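Huia Maihi
29/09/2024

Thread on viscosity and why the last part of a sauce bottle is so hard to get out. I teach a short unit on flow at Midville and these are my notes, tidied a little.

1/ Ketchup is a yield-stress fluid. Below a certain shear stress it behaves like a soft solid and stays put. Above that stress it flows. Water has no yield stress, so it leaves an inverted bottle no matter how little of it there is.

2/ It is also shear-thinning. Once it moves, the faster you shear it the lower its apparent viscosity gets. The two effects together give you the familiar nothing, nothing, too much.

3/ In a full glass bottle the weight of the column helps you. In a nearly empty one the sauce is a thin film on the wall, and gravity acting on a thin film produces very little wall stress. If it is under the yield value, the film stays. Waiting longer does not change that, apart from some slow creep.

4/ Students always ask about tapping. A tap is a short acceleration. It raises the stress for a few milliseconds, the film yields, slides a bit, then rebuilds. Several firm taps beat one long shake.

5/ A squeeze bottle works differently. You raise the internal pressure and push a plug through the nozzle. This works until the air path to the nozzle is shorter than the sauce path. Then you get air and a noise.

6/ Storing it cap down fixes most of (5). Whatever can move collects at the nozzle, and the air stays at the far end. 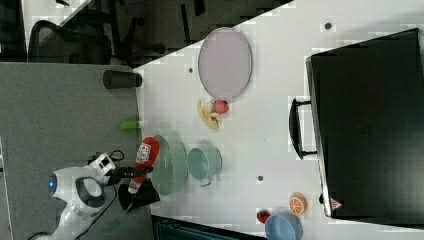 Red squeeze bottle, cap end down.

7/ Temperature matters less than people think. We compared samples straight from the fridge with samples left out for 120 minutes. Viscosity dropped, yield stress barely changed, and the yield stress is what holds the film.

8/ Weighing is the easy classroom version. Tare the bottle, invert it for 9 minutes, weigh what comes out, repeat after tapping. Use one brand throughout. Starch-thickened and tomato-solids sauces should not go on the same plot.

9/ Correction to (4): the rebuild time depends on the recipe. Mayonnaise recovers much faster than ketchup in our samples, so the taps need to be closer together. I will post the recovery curves when the Fludthorpe group sends back the rheometer.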